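House Rules for the Virtual Robot
More shops now test their robot programs in simulation first. A few of them have started writing down how it should be done.

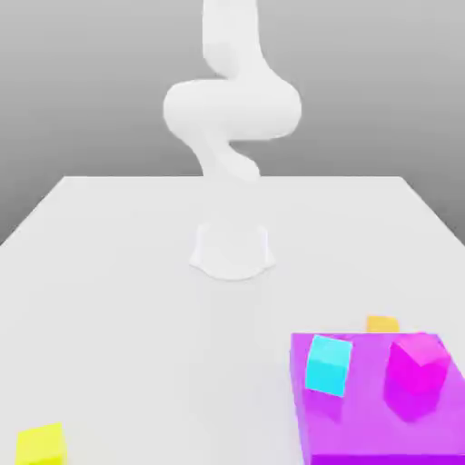 For a long time the simulator at Lenier was treated as a scratch pad. The company builds small sorting cells for parts suppliers, and its programmers would try out a motion on screen, save it under whatever name came to mind, and take it down to the floor. If the arm behaved, the file was forgotten. If it didn't, someone fixed the program by hand at the machine, and the version on the computer stayed wrong.

Kyu-ri Seok runs the programming group there. Last October she asked her team to find the simulation file behind a cell they had shipped to Hiltex, a packaging customer that wanted a new tray added. They found four files. None matched the running program.

"We rebuilt it from scratch," Seok says. "It took longer than the job we were being paid for."

The group now works from a document called Driltitell, after the shared drive it was first saved on. It is nine pages long and covers what a simulated scene must contain, how it is tested, who signs it, and when it has to be opened again. Two other firms have asked for copies.

Start with the scene

The first section deals with what goes into the virtual cell. Seok's rule is that a test scene starts plain. The arm, its base, the work surface and the parts go in. Fences, conveyors and cabinets are added in a second file, once the basic motion is settled.

Parts are drawn as simple blocks in strong colors until the customer's own models arrive. Each color stands for one part type and keeps that meaning through the whole project. Programmers used to pick colors as they went, and two people looking at the same screen could be talking about different parts.

Every scene also carries a written note with the units, the origin point, the robot model and the software version. Charito Barredo, a safety consultant who reviews cells for several integrators, would like to see the note made a condition of sale. She has been handed scenes in which the table height was entered in inches and the reach of the arm in millimeters.

"The picture looks fine," she says. "You can't see that kind of mistake by looking. You have to read the number."

Move the parts around

The second section took the most argument. A program that works with every part in its ideal spot has passed one test, and real parts don't arrive in ideal spots. Driltitell calls for 30 runs of each pick with the starting positions and angles changed every time. The changes have to include parts turned on the tray, parts left off the tray, and parts sitting close behind an edge where the tool might touch the tray on its way in.

A full set for a large cell can mean up to 800 runs. Most go overnight. The computer logs each one, and a failed run stays in the log even after the program has been corrected. That last point was Barredo's suggestion. In her experience, a log with no failures in it has usually been cleaned up, and she sends it back.

Speed is handled separately. The simulator will happily run an arm at its top rate with no load and no cable drag, so the document sets a limit for test speeds and asks for a reason in writing if anyone goes over it.

What the screen can't approve

Barredo is firm that none of this replaces a risk assessment on the real cell. A simulation can show that an arm doesn't reach past a certain line. It can't show that the floor bolts are tight, that the stop button works, or that an operator will lean over the table to free a stuck part. She wants those checked in person, at reduced speed, with the guarding in place, by someone who did not write the program.

At Lenier that check has its own form. The first page lists the simulation file by name and version, and the cell can't be handed over if the version on the form differs from the one on the controller. Any edit made at the machine goes back into the file before the end of the shift.

The rule was unpopular. Programmers working at a customer's site often have a flight to catch, and updating a file is the easiest thing to put off. Seok moved the deadline once, to the next working day, and moved it back after a month.

Old files

The group is now working through its archive. Seok's count came to 2,272 scene files, many of them copies with no note attached. Files tied to a running cell are being checked and renamed. The rest go into a read-only folder, and nothing in it may be used as a starting point for new work.

Dwivedi, a smaller integrator that borrowed the document in the spring, has cut it to five pages and dropped the color rule. It kept the position tests and the version check. Seok has asked for a copy of the short version and plans to go over it with her group on a Monday, when most of them are in the office.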